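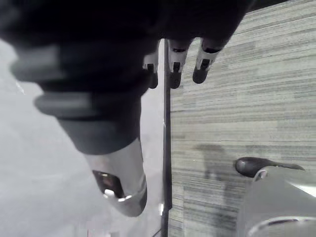 What happens if a robot hand gets a stop command while it is holding something?

On the Dero, the fingers stay where they are with the motors still pushing, and they keep pushing until a person sends a separate open command.

Home Reports Galleries Safety Notes About Contact

Last updated: December

Reading time: 7 minutes

Held Grip at Sadstead: A Gallery

We ran a written report on the Dero bathroom trial at Sadstead earlier this year, and the mail that came in was mostly from people who wanted to see the hands. Fair enough. The fault is in the hands, or in the software that drives them, depending on which Zamfir document you read. The pictures on this page are of the hands themselves, some of them at work on ordinary bathroom things.

A short version for anyone who skipped the report. The Dero is a humanoid with a five-finger hand on each arm. Zamfir sells it as suitable for light household tasks around people. At Sadstead it was being tried on a vanity setup, with a sink, a cup, a tube of toothpaste and a towel. During the trial the hands sometimes failed to let go. The robot's own status screen showed the hand as open when it was closed. On one of those occasions an operator reached in to free a towel, and the thumb closed on a knuckle for two seconds before a second operator cut the power. The injury was a bruise and some broken skin.

Zamfir calls this a "release delay." I don't care for the phrase. A delay is when you ask for something and it arrives late. In a good share of the logged cases the release never arrived at all, and somebody had to go and pull the plug. You can call that a delay if you count the plug.

About the numbers. The log we were shown has 791 grasps in it, and 128 are marked with the release flag. That works out to about one in six. Zamfir's summary gives a much smaller share, and it gets there by leaving out every grasp made with the hand in what it calls learning mode. The operator who was hurt was working in learning mode. I have asked twice why those grasps don't count and have been sent the same paragraph both times.

There is another problem with the log, which is that it only flags a fault when the hand notices one. If the hand believes it is open, and it is closed, it has nothing to report. The operators at Sadstead kept a paper sheet alongside for part of the trial, and the sheet has entries the log doesn't. Zamfir says the sheet is anecdotal. A paper sheet with times on it, filled in by the people standing there, sounds to me like a record.

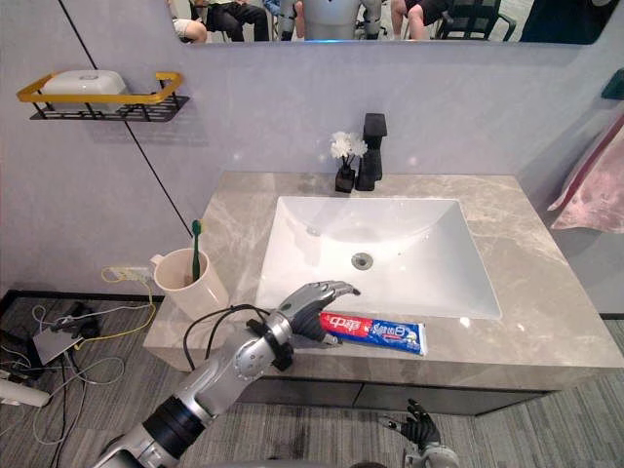

Right hand at the front edge of the basin, over the toothpaste tube.

The tube was the object Zamfir most wanted to talk about. It is an easy win. It lies flat, it has some give, and the hand can come down on it from above without having to work out which way is up. If you were picking a grasp for a sales video, you would pick this one, and they did. The toothpaste grasps have very few flags in the log.

I would be more impressed if the tube told us anything about the fault. A closed hand that fails to open on a toothpaste tube is a nuisance. You lose a minute and maybe you lose the toothpaste. The safety note that came with the robot treats all objects alike, though, and says an operator may "assist with object removal" after the status light shows the hand is open. That instruction depends completely on the status being right. It's the one thing we know was wrong.

The cup and the toothbrush are a middle case. The hand has to go for something upright, and there is less room to work with. The operators said they were wary of it, mainly on account of the faucet being so close behind the basin and what an arm might do if it was nudged. The log shows nothing alarming there. I'd like to see a longer run before I believe it, and I'd like the run to include learning mode.

Then there's the towel. Over 500 of the grasps were on the towel, far more than on anything else, and this is where Zamfir's explanation and the operators' explanation part ways. Zamfir says terry cloth is a hard material. Loops can catch in a joint, lint can build up near a fingertip, and the towel can bunch between the fingers so that the hand meets resistance as it tries to open. All of that is believable. Look at the close-up and you'll see the loops crowding up around the fingertip, and some loose fibers standing out from the cloth on the left.

What I don't believe is that it explains the status screen. If cloth is holding a finger shut, the finger ought to report that it is shut. A stuck joint and a joint that lies about being stuck are separate faults, and the first one would have been an annoyance if the second one had not been there as well. Zamfir's note on cleaning the hand runs for several pages. Its note on the false reading is a single line saying that a fix is "under review."

The operators also say that cleaning made no difference they could see. They brushed the fingers off between runs for a stretch in the middle of the trial. Flags kept coming at what looked to them like the same rate. Nobody worked that out properly, so I will only say that it's what they told us, and that it would have been a cheap thing for Zamfir to check.

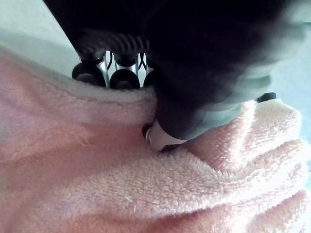
What Zamfir changed

Three things, going by the bulletin.

First, learning mode now asks the operator to confirm that the hand is clear before a reset. The confirmation is a tap on a tablet. It doesn't measure anything. The operator looks, taps, and the robot takes their word for it. I can see a use for this in an office where someone wants a record of who tapped. I can't see that it would have spared the knuckle, as the operator that day did look, and the screen said open.

Second, closing force in learning mode has been lowered. Good. It should have been low to begin with, and it's the one item on the list that would have made the injury smaller. The bulletin gives no figure for the old force or the new one. I asked for both. I was told the values depend on configuration, and when I asked for the values in the configuration used at Sadstead, I was told the question had been passed along.

Third, there is a new line in the manual telling people to use the emergency stop before reaching toward a hand. Please go back and read the question at the top of this page. On the Dero, the stop freezes the fingers with power still on them. An operator who follows the new line to the letter will hit the stop, see the robot go still, and put their own fingers next to a hand that is still squeezing. The open command clears it, if the command is received, and the fault we are discussing is a hand that does not act on the open command. Cutting power at the wall does work. That was how it was ended at Sadstead, and the manual doesn't mention it.

The Pidwood comparison

Zamfir likes to bring up Pidwood, where the same model was tried and no release faults were reported. I have two doubts about this. The Pidwood trial used rigid objects only, with no cloth at all, so it says nothing one way or the other about towels. And the Pidwood team worked from behind a barrier, with the robot on the other side of it, which means no one was near enough to find out by touch that a hand marked open was closed. A false reading that harms no one and is checked by no one will look a lot like no false reading.

The floor layout matters too. Household robots get tried in rooms that look like households, and those rooms fill up with cables, chairs, shoes and whoever needs to be near the laptop. The working distance printed in the Dero guide is measured from the body of the robot.
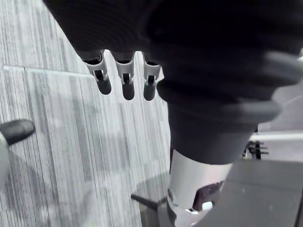
It ought to be measured from the fingertips with the arm at full reach, in every direction the arm can go, including down. A person who is careful about the distance to a robot's chest can still end up well inside the distance of its hands. The Sadstead operators worked this out for themselves early on and started calling out before each arm movement, which helped, and which appears nowhere in the guide either.

I am not arguing that the hand is badly made. It can do fiddly things, and the people who ran the trial were fond of it, bruise included. My complaint is with the paperwork. A maker that had a hand reporting the wrong state, near people, should have led its bulletin with that sentence. Zamfir's leads with lint.

What I would want to see before anyone puts a Dero back in a room with people in it:

A stop that removes power from the fingers, or a plain statement in large type that it doesn't.

A reading of finger position that is checked against a second source, so that "open" means something.

The closing force in learning mode, as a number.

The full log, with learning mode left in.

The bulletin says a software release is due after the new year. We have asked for the release notes ahead of time and will add them here if they come. If you operate a Dero and have seen a hand marked open that was closed, write to us through the contact page and include the mode it was in and how you got it to let go.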